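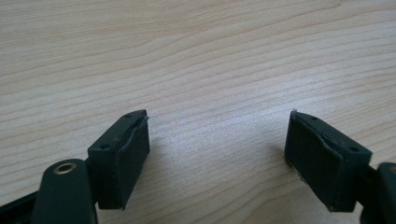 Gripper day at Melik
Posted 1 November 2018

The Melik workshop opens its doors to outside integrators twice a year, and this time the morning was given over to grippers. I went because we have to pick one for a small-parts cell before the end of November and I was tired of choosing from data sheets.

Parking is behind the building. Sign-in took a while and they want closed shoes, which the invitation left out. Coffee was good.

There were 9 stations, each with a different gripper and the same tray of parts: a bearing ring, a plastic cap, a folded carton, a short length of hose and a bag of screws. You got ten minutes per station. Most were mounted on arms, and two were hand-held, so you could work the fingers yourself and get a feel for where they close.

I spent the most time with the Prundero hand-held. It has two dark green fingers with flat black rubber pads facing each other, and the blocks that carry the pads have small round holes in the top. The pads are the weak point. On the one I used, the rubber had started to lift along the top edge. It still held the bearing ring and the hose without trouble. The carton was harder, and I crushed a corner on the first try. I asked if the pads could be bought separately and was told yes, in pairs, but they didn't have a price list out.

The Kamo was on an arm and closes much faster. It is also louder. The operator had to slow it down for the plastic cap, and after that it did fine. Kamo quotes $1,894 for the gripper with its controller, or $1,293 if you already have a controller it can talk to. Ours is probably too old, so I wrote down the higher number.

Pellegrini brought a three-finger model that centers round parts very well. It was the best of the day on the bearing ring and not much use on the carton. Changing the fingertips takes a hex key and a few minutes. I did it once with help and once alone.

None of the stations did well with the bag of screws. The suction tool at the end table picked it up twice and dropped it the third time.

After lunch they ran the Kamo and the Pellegrini through a repeat test on the plastic cap. I left before it finished. The counter on the Kamo side read 489 cycles with no drops when I went to get my coat. The Pellegrini had been stopped for a fingertip change and was behind.

Things I still need to find out: pad prices for the Prundero, whether the Pellegrini fingertips come in a softer material, and lead times for all three. Melik will lend a gripper for two weeks against a deposit, and I put our name down for the Kamo. The next open day is in the spring. They take sign-ups by email and the morning slots go first.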